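3.2. Hauteur de tablette et rangement des conserves dans les logements étudiés

Figure 3. 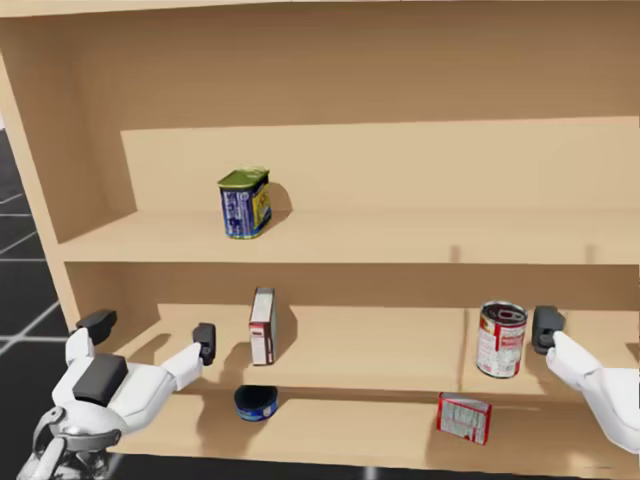 Boîte métallique rectangulaire à couvercle vert olive, posée sur une tablette d'un meuble en bois clair (image de synthèse).

L'enquête porte sur 265 ménages répartis entre les quartiers de Grultach et de Jendon. Chaque ménage a rempli un carnet de stockage pendant 30 jours consécutifs, en y consignant l'entrée, le déplacement et la sortie de toute denrée de longue conservation. Le protocole reprend celui de Hauksdóttir et Palacios, à deux modifications près : les produits entamés font l'objet d'une ligne distincte, et l'emplacement est codé par niveau de tablette et non plus par meuble. Les niveaux sont numérotés à partir du sol.

Les conserves de viande de format rectangulaire (figure 3) ont été traitées séparément des boîtes cylindriques. Leur section permet un empilement stable et un alignement sans perte de surface, ce qui modifie le calcul du taux d'occupation. Pour les boîtes cylindriques, nous avons appliqué le coefficient de vide proposé par Bisgaard ; pour les boîtes rectangulaires, ce coefficient est fixé à zéro. Les bocaux en verre, dont la hauteur varie fortement, ont été mesurés individuellement.

La durée de séjour d'un produit dépend d'abord de sa position en profondeur. Les articles placés au premier rang sont consommés avant ceux du second rang, quelle que soit la date limite imprimée sur l'emballage. L'effet persiste lorsque l'on contrôle la taille du ménage et la fréquence des achats. La hauteur joue un rôle secondaire : les niveaux situés entre la hanche et l'épaule du répondant principal concentrent les mouvements quotidiens, tandis que les niveaux supérieurs reçoivent des réserves rarement renouvelées. Dans les cuisines dépourvues de cellier, cette répartition est moins nette, les denrées y partageant l'espace avec la vaisselle.

Un écart apparaît entre les deux quartiers. À Jendon, où les logements disposent le plus souvent d'un placard encastré, les répondants déclarent regrouper les conserves par catégorie. À Grultach, le rangement suit plutôt l'ordre d'arrivée des courses, et les doublons y sont plus fréquents. Ingvarsson attribue ce type de différence à la profondeur des tablettes ; nos données ne permettent pas de trancher, la profondeur et le type de meuble étant fortement corrélés dans l'échantillon.

Les entretiens complémentaires ont été conduits par B. Laxdal auprès de sept ménages. Six d'entre eux ont conservé au moins une boîte au-delà de la date indiquée, en général au niveau le plus élevé. Les motifs invoqués relèvent de l'oubli ou de la constitution volontaire d'une réserve, sans que les deux soient toujours séparables dans le discours. Une répondante de Grultach qualifie ainsi de « réserve » des produits dont elle n'avait plus connaissance avant l'ouverture du carnet.

Deux limites doivent être signalées. La tenue du carnet modifie probablement le comportement observé, en particulier durant les premiers jours, où le nombre de déplacements sans consommation est anormalement élevé. Par ailleurs, le codage par niveau suppose des tablettes fixes ; les meubles à tablettes réglables ont été codés selon leur configuration initiale, même lorsque celle-ci a été modifiée en cours d'enquête. L'incidence de ce choix sur l'estimation des durées de séjour est examinée en section 4.1.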